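Thread: "Food safe" finish on wooden tabletops - is it all marketing?
Board: Kitchen and Home > Tables, Counters, Boards

plainpine_50
Posted Thursday, April 28, 2022

I'm about to refinish our kitchen table and I keep running into the phrase "food safe." Kudar sells a hard wax oil with it printed on the lid. Vorkmont has a nearly identical can without it, for a lot less money. The store clerk told me the cheap one would "leach." Leach what? He couldn't say.

Has anyone here seen a real difference, or are we paying for two words on a lid?

mavis_wojcik
You're paying for the words. I've used the Vorkmont on 3 tables and nobody in my house eats off the bare wood anyway. We own plates.

Let it cure fully and move on with your life. The can says 7 days. I give it longer, especially if the room is cool.

dovetail_dan
Going to disagree with Mavis. It's a table, sure, but kids drop toast on it and pick it up again. If I can spend a bit more and get something with a proper ingredient list, I'll do it. The clerk was probably repeating something a sales rep told him, but that doesn't make the cheap can any good.

mavis_wojcik
Does the expensive can have a proper ingredient list, Dan? I looked. It has a leaf on it.

dovetail_dan
Fair. It does have a leaf on it. You can still write to them and ask for the safety sheet.

nkioko
I'm more doubtful about the color claims than the food ones. Every brand says "brings out the natural warmth" and then half the pictures online are just warm light bulbs. Before you buy anything, look at light wood with something orange on it and ask yourself how much of that glow is the wood.

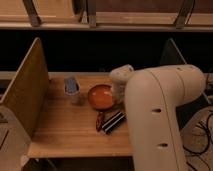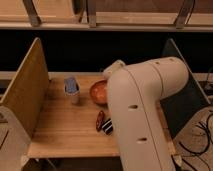
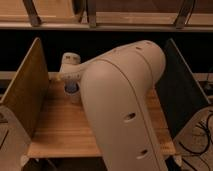
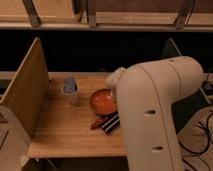
My own table looked gorgeous at the store sample counter and like weak tea once I got it home under a cold kitchen bulb. Same oil, same species. So test it on the underside, then carry a lamp over and look again in daylight. If you only check it at night you'll be sanding it back in May.

- Naomi Kioko

plainpine_50
Hadn't thought about the bulbs. Ours are the bluish kind and I hate them already.

Does the number of coats matter? The Kudar site says two, and the guy at the store said five, which happens to be five coats of something he sells.

gritty101
Two thin ones. Wipe off everything that hasn't soaked in. The people who complain about sticky tables are almost always the people who left it sitting on top overnight.

And please don't put the rags in a pile in the garage. Oily rags can heat up and catch fire by themselves. Lay them out flat outside, away from anything that burns, until they're dry and stiff.

dovetail_dan
Seconding the rags. Mavis and I agree on that one at least.

mavis_wojcik
We do. I still think he should buy the cheap can.

nkioko
What about Mushi? My sister swears by it, but she also swears by their soap, so I'd want to hear from someone who isn't on the mailing list.

gritty101
Tried it on a bench. Smelled nice, and the water rings showed up within around 50 days. Could have been my prep. I wouldn't put it on anything where people set down a cold glass.

plainpine_50
OK, plan is a small can of the Vorkmont, test patch underneath, two thin coats, and new bulbs before I judge the color. I've also written to Kudar asking what "food safe" means on their label. If they answer with anything other than a coupon I'll post it.

dovetail_dan
Ask them about the leaf while you're at it.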